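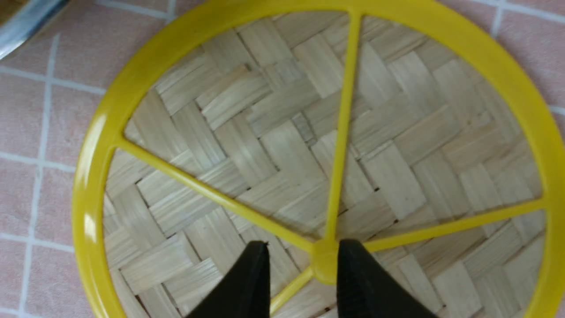
Itora Replacement Finger Set (Revised), for Milell Wrist Grippers

Part no. 342-B. Sold in pairs, black, with screws and a printed fitting card.

If you bought the first version of these fingers from us, please read this page all the way through before you do anything else, because there is a fault in the earlier pair and we would much rather you heard about it from us than found it out with something nice in the grip.

The trouble showed up in February, when a customer wrote to say that one finger was creeping open a little at a time while the arm was holding still. We put a pair on our own bench arm and ran it through 400 open-and-close cycles on the ordinary household things we like to test with (lids, rings, spoons, a great many plastic odds and ends), and sure enough, at cycle 329 the left finger shifted on its mount and let go. The mounting screw had backed out. The controller had no idea anything was wrong and carried on as if it were still holding the part, and that is the bit that worried us most.

What has changed

The revised fingers have a deeper screw seat and come with locking screws, four to a set. The finger shape and length are just as they were, so your saved grasp positions should carry over, though we do ask you to run the zeroing routine again after fitting. The old screws won't seat properly in the new fingers, so please throw them out.

Is my set affected?

Look at the base of each finger, on the outer side. If the part number ends in A, it's the earlier version. Stop using it for anything heavy, sharp, hot or breakable, and keep hands and faces out from under the arm while it is carrying. If it ends in B, you're all set and can go on with your day!

Checking for a loose finger

Switch the arm off and wait for the status light to go out. Hold the wrist steady with one hand and rock each finger gently from side to side. A sound one will not move at all. If you feel even a small click, take the pair off and send it back. Please don't be tempted to tighten it up and carry on (we tried that too, and it came loose again quite a bit sooner).

A word on spoked and ring-shaped parts: closing on a center hub puts a sideways load on the fingertips whenever the rim catches on something, so go slowly on the first lift after fitting and keep it low over the table.

Exchanges

Earlier sets are exchanged free, whether or not yours has given you any bother, and you don't need the receipt. Orders placed through Kenditz or Taşdemir are covered in just the same way, and you can come straight to us with those.

Fits: Milell wrist grippers with the two-screw mount. Does not fit the older clamp-on mount.

Page updated Wednesday, September 13, 2023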